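Hinavine Tischordnung, Teil 4

Die Sammlung enthält 2444 Bilder von Arbeitstischen mit kleinen Gegenständen. Nach dem Aussortieren der Dubletten bleiben 2285. Stand: 2018-06-11.

Inhalt: Flaschen, Behälter, Leuchten, Kleinteile auf Holzplatten. Die Ordner heißen Sidcombe (Nahansichten) und Nzioka (ganzer Tisch). 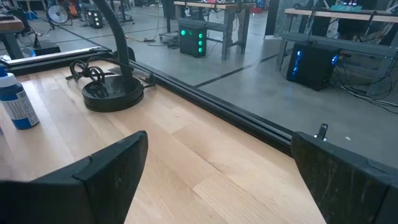

Ordner Sidcombe: Flasche mit blau-weißem Etikett, daneben der Lampenfuß.

Schlagwörter stehen in tische.csv, eine Zeile je Bild, Trennzeichen Semikolon. Kabel werden nur erfasst, wenn sie auf der Platte liegen.

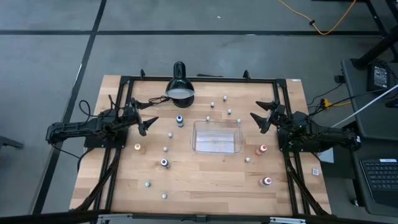 Die Farbangaben beziehen sich immer auf den Verschluss, der Inhalt bleibt unberücksichtigt. Kommt eine Farbe mehrfach vor, wie bei den roten Kappen rechts von der durchsichtigen Box, erhält jede Flasche einen eigenen Eintrag. Die weißen Stifte laufen unter „Kleinteile“.

Bekannte Lücke: In 60 Zeilen fehlt die Spalte „Behälter“. Korrekturen bitte an die Liste Ganamley.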